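Subject: Re: [gurness-wildlife] otter spraints, bridge survey

Hi all,

Sorry for slow reply, in and out all morning. Vimala wrote:

> Did anyone check under the Clenness bridge in March? I have
> spraint at the two lower sites but a blank on the sheet for
> the bridge, and Hema needs the lot before she can send the
> return in. Also is it worth doing the mill pool again or
> have we given up on it?
>
> Vimala Gounder

Yes, bridge was done. Chrysoula and me, early, water quite high so we only got to the ledge on the north side. 8 spraints, 2 of them fresh, rest old and crumbly. Grid ref is on the card. Put it down as positive please. No prints, mud had all been washed off.

The blank is my fault, I wrote it on the back of the mink raft sheet and then handed that in to Annapurna with the raft stuff. Annapurna, if you still have it could you scan both sides.

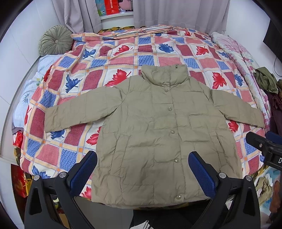 Mill pool: I'd keep it. Nothing there for two winters but the bank has been fenced now and the cattle are off it, so there's some cover comming back. Willing to do it myself if someone can lend waders, size 8, mine leak at the knee.

Hema, on the numbering. The old sheets have the bridge as site 423 and the new ones have it under Jurnari, same place. Please dont enter it twice, we did that with the water voles and it took ages to unpick.

Other thing, sample pots. We're down to the last few and anything for diet analysis has to go in the freezer same day, not left in the porch. The last lot had gone mouldy and were no use to anybody. Label on the pot not the lid!!

Can't make the next meeting but will send the cards with Chrysoula. Does anyone know if the gate code at the lower site has changed, couldnt get it to open last time and had to go round by the road.

Senthil

--
Senthil Thampi
Gurness river group, mammal records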